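Selton folding table, two-seat size

We bought the Selton from the Mirkberg shop in November to replace a heavy pine table that never fitted the back kitchen. It came flat, with the legs already attached, and the only job was to screw on 2 feet.

The top wipes clean with a damp cloth. Tea left a faint ring the first week, which came off with washing-up liquid. The hinge is stiff — mine needed a drop of oil — and the catch on the left leg has to be pushed home by hand. Seven months would be a fairer test, but so far nothing has worked loose. 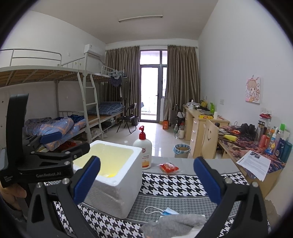
Page 7

A cloth is worth having, as bare plates are noisy on it. The houndstooth one with the grey border hangs well and hides crumbs. Zawadzka makes a similar table with a drawer, at a higher price. If you don't need the drawer, buy the Selton. Spare feet are sold in packs of 2.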